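Home | Borrow | Donate | Reports | Opening hours

Loose Pieces: progress report to the Hägglund Fund, second quarter

When the Fund agreed to pay for sorting out the Filumton Toy Library's small parts, the application described them as "a modest backlog." We would like to withdraw the word modest. Once the cupboard under the stairs was emptied, there turned out to be 50 tubs, most of them labeled Misc and one of them labeled Misc (Other).

The plan you approved had three stages: tip everything out, match the pieces to the sets they came from, and get complete sets back on the lending shelves. The first went beautifully. We have a gift for it.

Matching is slower. Building blocks and pattern shapes are the worst of it, because every maker of wooden or plastic shapes in the last forty years has settled on the same red, the same green and very nearly the same yellow. A triangle can belong to any of five sets and will look at home in all of them until you try to put the lid on. We now sort by shape first, then by edge length, and only then by color. Sorting by color first cost us most of April and produced some very attractive piles.

As of the end of June, 374 sets have been checked, bagged and returned to lending. A further batch is complete except for one piece each, and these are kept on their own shelf, where they are visited often and without much hope.

The money for furniture went on a long, light-colored worktop from Eltico, in place of the folding tables. Small shapes show up well against beige, and the old woodgrain pattern used to swallow anything brown. The worktop is in two sections with a seam between them, and we try to keep pieces on the near side and everything else on the far side. The laptop lives over there, along with whichever boxes are being worked on.

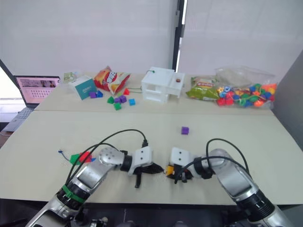

The catalog is the other half of the job. We moved it into Zolitar in May, and each set now has an entry with its piece count and a note of what is missing. The old system was a ring binder with tea on it. Importing the binder took longer than planned, mainly over entries such as "blocks, nice" and "blocks, the other ones." Both have now been identified. The other ones are nicer.

Spending is within budget apart from zip bags, where we have gone over. We underestimated how many sets contain a smaller bag inside the bag. We ask the Fund's permission to move what is left of the label budget across, as the label printer has jammed twice and we have gone back to a marker pen.

Borrowing of construction and pattern sets is up on the spring, and complaints about missing pieces have dropped to 6. Of those, 2 concerned pieces later found in the borrower's car.

Still to do before the autumn report:

Finish the remaining tubs, including Misc (Other).
Decide on a rule for sets that are one piece short. Opinion in the room is divided between lending them with a warning and making up the gap from spares that almost match.
Write a one-page guide to counting pieces back in at the desk.
Jigsaws. We mention them here so that it can't be said we didn't.

Comments

Toddler Dad: We had the pattern shapes out last week and every single one was in the bag. I counted twice out of disbelief.

Blockhead: Vote for lending them one short with a warning. My kids have never finished anything anyway.

Returning Borrower: I was one of the two with the car. There was also a domino, which I will bring in.

Contact the toy library desk | © Filumton Toy Library | Back to top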